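Reading time: 2 minutes

Progress report to the Haworth fund, second period
Prepared by Simin Mahmoudi, Stellham group, 7 Oct 2020

This has been our best stretch so far, and I'm very glad to be writing it up! The main question for the period was whether demonstrations recorded with the hand-held gripper could teach a household task well enough that we'd need hardly any recordings made on the arm itself. On bathroom tasks, the answer looks very encouraging.

We now have 800 usable demonstrations, up from 245 at the last report. Of the new ones, 178 were thrown out at checking, nearly all because the position track jumped when the wrist turned quickly. Veronika Nägeli rewrote the alignment step in August (it now uses the marker panel and the motion sensor together), and the jumps have become rare enough that we check by sampling.

The policy trained only on hand-held data completed the wipe-the-rim task in 26 of 32 trials on the Davton arm. The earlier one, trained on arm recordings, managed 19 of 32 on the same set-up. Lifting a toilet lid is still shaky, and we think the grip angle is to blame. People reach for a lid from the side without thinking about it, and the arm can't always follow them there.

Mixing rooms helped more than adding repeats. Swapping in the Nutden recordings for an equal number of our own raised the score on unseen fittings, and that was a lovely surprise for all of us.

Spending is on plan apart from replacement finger pads, which wear faster than we'd budgeted. By December we hope to have the lid task retrained and a first draft of the paper. 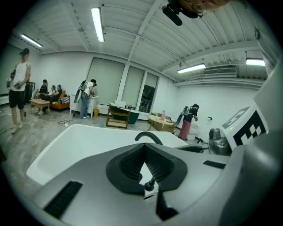 Does the person recording need to know how to run the robot?
Only the hand-held tool has to be learned, and most new people are comfortable with it within a morning.

Related items
First period report: setting up at Stellham
Notes on marker tracking
Nutden recordings: what we kept

This site uses cookies to remember your settings. Accept | Manage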